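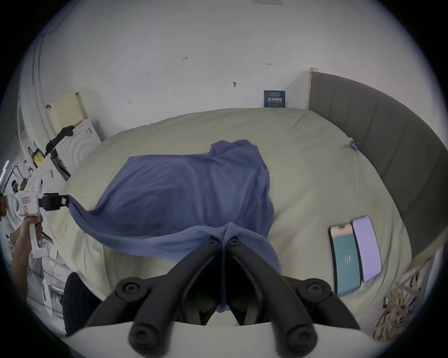

1/9
Ich lese gerade überall, man solle Wäsche auf dem Bett zusammenlegen. Große Fläche, gut für den Rücken, abends ist garantiert alles weg, weil man ja schlafen will. Ich habe da Zweifel.

2/9
Erstens: Blaues Tuch, helles Laken. Sieht hübsch aus, bis das Tuch abfärbt. Auf dem Etikett meiner Sachen steht "separat waschen", von "separat falten" steht da nichts.

3/9
Zweitens liegen auf jedem Bett sofort Handys. Bei dem hier zwei nebeneinander, Display nach oben. Meins habe ich im Januar in einen Bettbezug eingefaltet und 30 Minuten gesucht.

4/9
Die Waschmaschine im selben Raum finde ich dagegen vernünftig. Kurze Wege. Aber wer schläft neben dem Schleudergang? Sigita Vaher schwört, man gewöhnt sich dran. Sigita schläft auch im Zug.

5/9
Und obendrauf liegt dann immer was. Schwarzes Bündel, kennt jeder. Sauber? Schmutzig? Ich würde dran riechen müssen.

6/9
Jetzt zur Methode. Kuvel verkauft einen Onlinekurs fürs Falten, 52 Euro. Inhalt laut Vorschau: Ecken fassen, glattziehen, halbieren. Das konnte meine Oma ohne Login.

7/9
Ein großes Tuch liegt bei mir nach dem Hochheben trotzdem erst mal als Knäuel da. Lange Bahn nach links, Wulst in der Mitte. Im Kursvideo kommt dieser Teil nicht vor. Warum wohl.

8/9
Liis Vanags fragt, was ich gegen gepolsterte Kopfteile habe. Grau und mit senkrechten Bahnen wie hier: optisch nichts. Aber in den Rillen meines eigenen wohnen die Fusseln. Bürste hilft, so halb.

9/9
Ich probiere das mit dem Bett jetzt trotzdem bis Monatsende. Handy kommt vorher auf die Fensterbank. Den Kurs kaufe ich nicht.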